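Household Robotics, Handout 2
Can a machine do the chores yet?
Ultau Evening Program, 5/2/26

Please read before the discussion. The reading from January (Druster, sections on grasping) is still useful, and I will refer to it in some places.

1. What we mean by "can do"

When a company says that its robot can fold a towel, we should ask what is inside the word "can". Usually it means that the robot folded a towel in one room, with one kind of towel, and a person was standing near it. In this course I use a stricter meaning. A machine can do a chore if we are able to leave the room, come back later, and find the chore finished and nothing broken. With this meaning the list of chores becomes quite short: vacuuming a flat floor, mowing a simple lawn, washing dishes which a person has already put in the rack.

Notice that the dishwasher is on the list. It does not look like a robot, and it does not have any hand. It succeeds because the problem was changed to fit the machine. On the shop floor it is the same. Fixed machines work well there, since each part always comes in the same position.

2. Why the hand is difficult

The arm was solved long ago, at least for moving from one point to another. The difficulty begins at the moment of touching. A person who picks up a wet glass corrects the pressure many times without thinking of it. A gripper with two fingers has much less feeling, and often it has none, only the camera.

For this reason the shape and the surface of the fingers are important. Soft pads allow a small error in position, and a textured surface helps against slipping. Such solutions are cheap and they help more than students expect. But the pads become dirty and worn, and then a program that was good last month begins to drop things.

3. Where the skill comes from

A robot learns a chore from examples, and somebody must make them. One way is to drive the robot from a distance. It is slow and the operator gets tired. Another way is to give a person a hand-held gripper and let him do the task with his own arms. The camera on the gripper records what the fingers meet, and printed markers can help the software to find where each tool is. 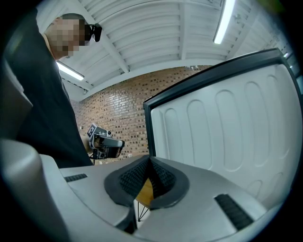
The second way is faster, and it can be done in any building where there is a table. Its weak side is that the human arm is more flexible than the robot arm. A person turns the wrist, leans over the table, takes one step to the left, and does not notice it. Afterwards the robot must repeat the movement with joints that perhaps do not allow it. Some of the examples have to be thrown away.

4. A small case: Stiron

Stiron is our practice task for sorting small hardware into trays. In the last run we had 711 attempts. When the trays stayed in their usual place, the robot finished almost 20 attempts in a row without help. When we moved the trays by the width of a hand, it failed in the first two. A child would not even mention that the trays were moved.

I do not want to make you pessimistic with this. The failures were mostly of one type: the fingers closed too early, beside the part. More examples with different tray positions should improve this. What I doubt is that more examples alone will help with parts which lie on top of each other.

5. Home or workshop first?

The Abubakar notes, which you have in the folder, argue that the workshop will come first. There the light is constant, the floor is free, and one can count how much each mistake costs. At home every kitchen is different, and people leave a cup in a new place each day. I agree in general, but there is one point against it. In a workshop the robot must be as quick as the worker beside it. At home, a robot that needs the whole afternoon for the laundry may still be welcome.

For the discussion

Choose one chore from your own home and write down each moment when your fingers touch something. Mark the moments where you did not look at your hands.
Decide if the chore could be changed to fit a machine, as with the dishwasher, and what this would cost to the people who live there.
Bring one page. Drawings are welcome, also bad ones.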